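Friday, December 18, 2020

To Binta Okafor, Rey Fund

**Progress report on the Sikard open day and the paper-handling work**

Dear Binta,

You asked for something short, and I'm afraid I have never managed that, so please get yourself a cup of something and read the parts with headings you care about. The money section is near the end. The first half is mostly about the open day, which you were sorry to miss and which I have been wanting to tell you about properly ever since.

As a reminder of where we stood in your last letter from us: the grant pays for the paper-handling strand of Presach, meaning the arm and its software learning to do the dull jobs that come before a scanner. Picking up a pile, squaring it, turning it, feeding it in. We had promised you a public demonstration before the year was out, and a first honest look at how far the arm is from the pace and the patience of a person who does this all day. We have now done both, and I would say the first went better than I feared and the second told us more than I expected.

## The open day

We let people in by booking only, in small groups with a gap between them, and everyone wore a mask the whole time. It made for a quieter day than the ones I remember from before, but also a better one to talk in. People stayed with a demonstration until it was finished and then asked a second question, and sometimes a third. We had 29 visitors in all, most of them from records offices, clinics and two of the local libraries, which is just the crowd we hoped for. One retired bookkeeper came with her grandson and knew more about jogging a stack of paper than anyone on the team (we have asked her back).

There were three stations. At the first, Sikard's arm fed loose sheets into a scanner from a tray that had been squared by hand. This is the part that works, and it worked. At the second, the arm tried to square the stack itself, from a pile we had mussed up a little beforehand. At the third there was no arm at all, only a table, a box of old office paper and an invitation to do the job yourself, slowly, while one of us talked through what your fingers were up to.

I had thought the third station would be a sort of waiting room for the other two. It was the busiest of the lot! People who have handled paper for years had plainly never been asked how they do it, and they were delighted to be asked. A man from one of the clinics showed us how he bends the whole stack into a shallow arch to let air in between the sheets, and then lets it flatten before he taps the edge down. A librarian does nothing of the kind; she pulls the stack apart into small bundles, squares each of them, and puts them back together. Both were quick. Both have gone into our notes as methods worth trying on the arm.

The second station was more of a mixed bag, and I would sooner you heard that from me. When the pile was only a bit uneven, the arm got it straight enough for the scanner. When there were bent corners it tended to press them further in, and we had to stop it twice so that it wouldn't crease a sheet for good. The visitors were kind about it. One of them asked whether it could be taught to give up and call someone over, and we all laughed, and then on the way home I decided it was the best suggestion of the day. More on that under next steps.

## What the hand work is teaching us

The other half of this period went into watching people do the job. We wanted ordinary desks and ordinary mess, with a mug and a phone within reach and somebody else getting on with their day nearby, and we wanted the worker's own view of the paper, so that we could see what the fingers see, if you will forgive the expression. A tidy bench in a lab gives you tidy habits, and the machine learns those too.

The pile is the thing to look at. Sheets stick out at all angles, some of the corners have curled or crumpled, and the lower ones fan out toward the person holding them. One hand pinches near a lower corner with the fingers over the top, the other has the opposite edge with the thumb on top, and the two of them have a thick stack between them. Our arm was set up to come at a pile with the same grip on both sides, and for a pile like this one I no longer think that is a sensible way to begin.
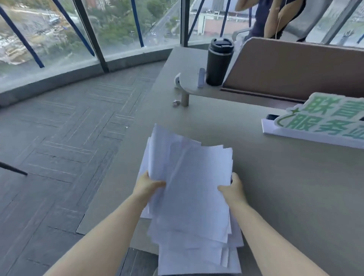

## Where the software stands

Enach, which is our name for the part that decides where to take hold, has been rewritten since the summer. The old version looked for the outline of the stack and treated it as a box. That is fine for a fresh ream and hopeless for anything that has been through an office. The new one looks for the places where a sheet leaves the pile and tries to judge which of those are safe to push on and which will fold if you do.

It has now been run against 3065 handling clips, all of them labeled by our own people, and the labeling took far longer than we had planned. Two labelers would look at the same corner and one would call it bent and the other would call it folded, and for a couple of weeks the software was learning our disagreements along with everything else. We sat down together, wrote a two-page guide with drawings, and went back over the early batches. I know that cost us time you had not budgeted for. I would do it again.

The arm's test set is 100 mixed piles, kept in numbered folders and put back the way they were after every run as nearly as we can manage. I haven't given you a success score for it in this report. We changed the gripping pads partway through, the early runs can't be fairly compared with the late ones, and I don't want to hand you a figure I would have to take back. You will have a proper table in the next report, with the same pads throughout.

What I can tell you in words is this:

- Flat paper with small offsets is handled well and needs very little watching.
- Curled sheets are handled if the curl is toward the arm, and poorly if it is away from it.
- Thick piles are still a problem. The pads hold the outside sheets and the middle slides, so for now we split the pile by hand first.
- Stapled or clipped sheets are out of scope, as agreed, though every single visitor asked about them and I suspect we will have to come back to you on the subject.

## People and time

The team is 5 people, the same as at the start of the grant — a thing I am more grateful for this year than I can easily say. Three of us have been working partly from home since the spring. The arm, of course, can't go home with anybody, so we drew up a rota for the lab and have stuck to it. It slowed the mechanical work down and, oddly enough, did the writing-up a lot of good.

Sikard lent us a second technician for the week of the open day and didn't charge for it. I have thanked them, but if you happen to speak to them, a word from the Fund would be warmly received.

## Money

We are inside the budget overall. The lines that have moved are these:

- **Travel** is almost untouched, for reasons you will guess. I would like to ask that the remainder be moved to labeling, which has overrun.
- **Equipment** is on plan. The new gripping pads came out of the spares line and we still have a set in the drawer.
- **The open day** cost less than we set aside, mainly because there was no catering. I did miss the sandwiches.
- **Labeling** is over, as explained above. The signed-off hours are in the spreadsheet I sent with this.

If you are content with moving the travel money, a line by email is all our finance office needs. If you would prefer a formal request I am happy to write one.

## What comes next

In January we start again with the test set, new pads from the first run to the last. Alongside that we want to try three changes, in this order:

1. Different grips for the two sides, one pinching low near the corner and the other steadying the edge.
2. Splitting a thick pile into bundles before squaring, after our librarian's way of doing it.
3. A plain "please come and look" signal when Enach is unsure about a corner, so that the arm waits and leaves the paper alone until someone has seen to it.

The third is small work, and two of the records offices have told me it is the one that would make them willing to have the arm on the premises for a trial. They don't mind being called over now and then. What they do mind is finding a creased original at the end of the day — and I can't blame them, having once creased one myself and had to own up to it.

I would also like to hold another visiting day once it is easier to have people in, and to put the do-it-yourself table at the front this time. You would be very welcome at it, and I promise to save you a thoroughly untidy pile.

Do ring me if any of this is unclear, or if you would like to see the arm at work over a video call before the holidays. I am in the lab on Monday and Tuesday and at the end of a telephone after that. Thank you, as ever, for your patience with us and for the good questions in your last letter, two of which I have tried to answer here. The other one, about left-handed workers, needs a bit more digging and I will write to you separately when I have something useful to say.

With warm wishes from all of us on Presach,

The project lead, paper-handling strand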